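Stallden opens its Ledport bedding and clothing room, with beds for children at the heart of it

For families setting up a bedroom from scratch, the bed is usually the first worry and the thing that goes on top of it is the second. Stallden, the household goods charity that has been helping people into new homes across Retmont for a good many years now, is very pleased to share that its bedding and clothing room in Ledport is open, and that children's bedrooms are getting most of the attention to begin with.

Made-up beds are a big part of how the room works. Families can come in, have a sit, feel the blankets and see how things look on a real mattress before they choose what goes home with them, and there are folded clothes to look through at the same visit.

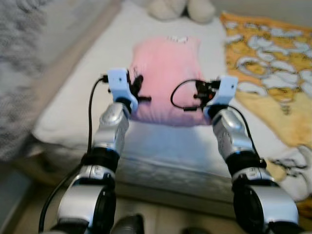 Ledport, 2019-10-16

Stallden's new room takes up the rear half of the old Sabbagh furniture showroom, a building plenty of Ledport people will remember from buying their first lounge suite. It has good wide doors, a proper loading bay and enough floor for beds to be set up at full size, something we could never quite manage at our previous address, where everything had to be stacked and brought out one piece at a time.

The idea came from the families themselves. Over the past year we asked everyone who received a household pack what they would have changed about it, and the answer that came back most often, by a long way, had to do with colour. People were grateful for the sheets and the doona, but their kids had wanted to pick. A child who has moved house twice in a year has usually not been asked about very much, and choosing between the pink and the orange is a small thing that we can easily offer.

So the new room is set up around choosing. Blankets, pillows and folded clothes are laid out on the beds where children can reach them, and there's no rush at all. An appointment runs for as long as the family likes, and the kettle is generally on. Soft toys are welcome among the bedding too, and we've noticed that they tend to get chosen before the pillowcases do.

In September, while the room was still being painted, we ran a short trial with 34 households from around Retmont. It taught us a great deal, mostly about laundry. We learned to keep matching sets together from the moment they come through the door, to fold children's tops so that the front is showing, and to have far more single fitted sheets on hand than we had ever imagined needing. We also learned that pale colours are much more popular than we'd assumed, so we've moved them from the back shelves to the front.

Since Stallden began it has passed on 2,322 bed packs, each with a mattress protector, sheets, a pillow and something warm. With the Ledport room running at its normal pace we expect to add about 198 to that figure before the end of the year, and we'd love to go past it if donations allow.

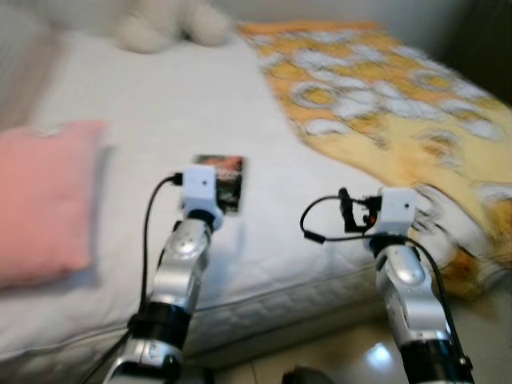 Mattresses are the item we are asked about more than any other, so a word on those. We can accept single and king single mattresses in clean condition, with no stains, tears or broken stitching along the edges, and we check both sides before one goes out to a family. We're sorry to say that doubles and queens have to wait until the second storage bay is finished. If you aren't sure about yours, ring first and save yourself the trouble of tying it to the roof of the car.

Pillows should be new or nearly so. Blankets and throws can be well loved as long as they're freshly washed, and fluffy ones are always snapped up when the weather turns. For clothing, we're looking for children's sizes 4 and up, washed and folded, with the size label still in if possible. Please leave off the hangers, as we have more than we could ever use.

Donations can be dropped at the loading bay behind the Sabbagh building during opening hours. Please don't leave bags outside overnight, however tempting it is, because the possums get into them and so does the rain.

Families can be referred by a school, a health service or a housing worker, or can get in touch with us directly, and there is no charge for anything in the room. Parents are very welcome to bring the children along, and we encourage it.

About Stallden

Stallden provides beds, bedding, clothing and everyday household goods to people setting up home in Retmont and the surrounding towns. It is funded by local donations and by sales from its furniture shop.

Media enquiries and requests to visit the Ledport room can be made through the Stallden office.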